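Agosto
Redacción de la revista Zurmont
Tiempo de lectura: 2 minutos

Un brazo hecho en el taller, a prueba en casa

El taller compartido Stiteo, instalado en los bajos de un antiguo almacén de harinas, dedica desde la primavera una de sus mesas a un proyecto de largo recorrido: un brazo robótico de uso doméstico construido por sus propios socios. El equipo lo ha bautizado Jotell y lo define como una herramienta de aprendizaje, sin pretensión comercial alguna.

El presupuesto inicial se fijó en 300 euros por socio participante y cubrió motores, electrónica y una base con ruedas. Las piezas estructurales se imprimieron en el propio taller, que conserva un registro de 382 horas de impresión, incluidas las destinadas a versiones que acabaron en el cajón de descartes. La controladora, adquirida de segunda mano al distribuidor Wong, obligó a rehacer parte del cableado y retrasó el calendario varias semanas.

La pinza fue el apartado más discutido. Se ensayaron 2 diseños – uno de tres dedos, otro de mordaza paralela – y se adoptó el segundo por su facilidad de reparación.

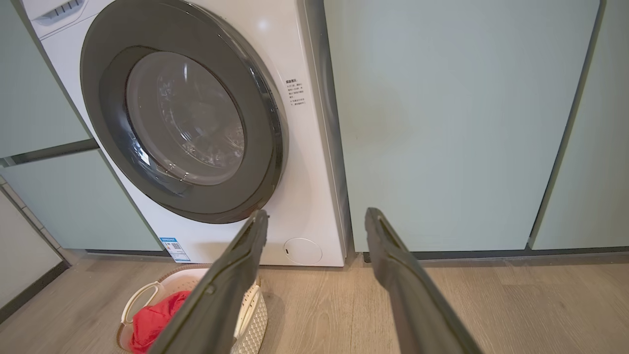 El programa de control se organiza por tareas breves, que los socios redactan en fichas de una página y revisan en común antes de cada sesión. La colada ocupa el primer lugar de la lista. Una prenda roja arrugada contra la pared interior de un cesto blanco calado, ante una lavadora encastrada entre armarios verde pálido, plantea al sistema varias dificultades simultáneas: la tela carece de forma estable, el borde del cesto limita los ángulos de aproximación y el cristal ahumado de la puerta devuelve reflejos a la cámara de la muñeca. El equipo trata cada una en una ficha distinta.

La normativa interna de Stiteo establece que ninguna sesión supere los 20 minutos y que una persona permanezca siempre junto al interruptor de corte. Las incidencias se anotan a mano en un cuaderno y se trasladan después al archivo digital del proyecto.

Para el otoño está prevista la sustitución de los rodamientos de la base, cuyo juego lateral dificulta los movimientos finos. Queda pendiente, asimismo, una decisión sobre la publicación de los planos – varios socios prefieren completar antes el manual de montaje.

Contacto: redacción de Zurmont. © Zurmont. Todos los derechos reservados. Volver arriba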